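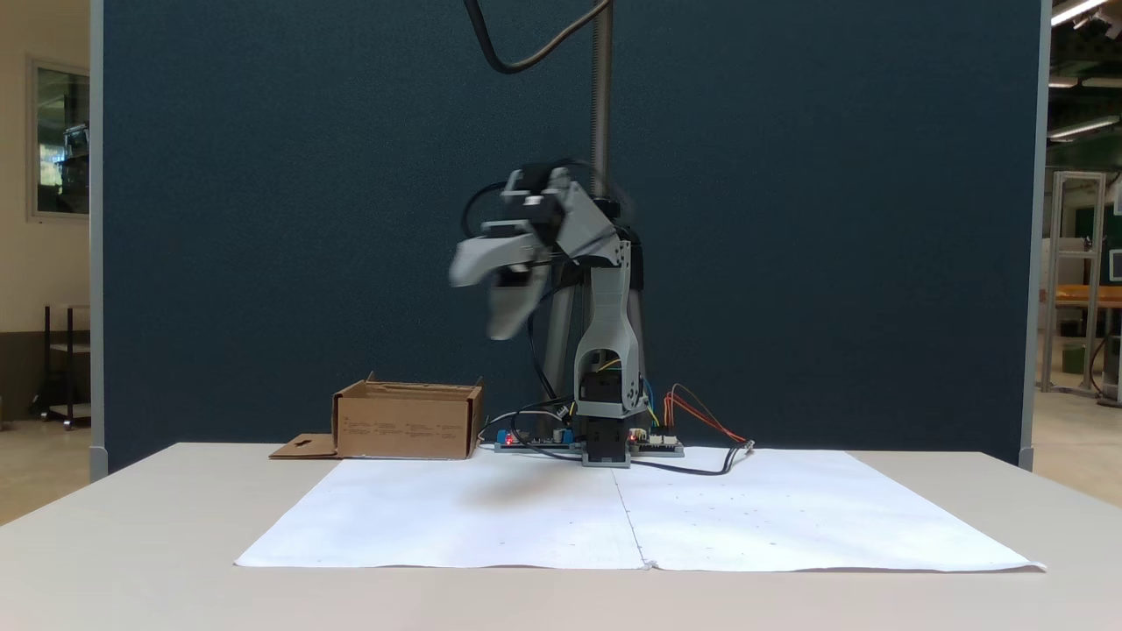 Pascual Valdebenito opina que el papel habría que cambiarlo entero cada vez y dejarse de parches, que con los recortes siempre queda un canto levantado donde se enganchan los cables. De acuerdo. A partir de ahora, pliego entero.

Mayo, por la mañana. Mesa del panel verde azulado.

El pliego blanco cubre buena parte del tablero, pero no llega hasta el fondo. Lo dejo así: la franja de atrás se queda para las placas, y lo que haya que apuntar a lápiz se apunta en el papel. Nada de bolígrafo, que la última vez traspasó y tardé media mañana en limpiar el tablero con alcohol.

Medido el rollo nuevo de Bunting: 1832 mm de ancho. Sobra por un lado; cortar con regla metálica sobre la mesa de al lado, nunca sobre esta. Cinta de carrocero solo en las esquinas -- la de embalar deja pegamento y luego no sale.

La caja de cartón abierta sigue al fondo, a la izquierda. Propuesta: que sea la caja de lo que está en uso y que al final del día se revise. Lo que lleve dos días dentro sin que lo toque nadie va al armario Alton, balda 5. Henrik Strobel prefiere una bandeja de plástico con tapa. Por mí bien, pero la caja ya está y cabe en el hueco.

Cables: el que cruza por delante de las placas cae en arco por encima del borde del papel. Pasarlo por detrás cuando se cambie el pliego y sujetarlo con velcro. Sin bridas, que hay que cortarlas cada dos por tres. Los rojos y naranjas de la derecha, con etiqueta en los dos extremos antes de volver a moverlos.

El panel de tela no lo he tocado. Pasarle el cepillo, coge polvo. Pascual quería colgar ahí la hoja de turnos con alfileres; le he pedido que la ponga en la puerta.

Gasto apuntado en la carpeta Nundau: papel, velcro y cinta, 179 en total. Falta el recibo de la cinta.

Pendiente:
-- pedir etiquetas (las pequeñas blancas, se acabaron)
-- preguntar a Henrik por la llave del armario
-- devolver a Keltel el rollo equivocado, albarán 504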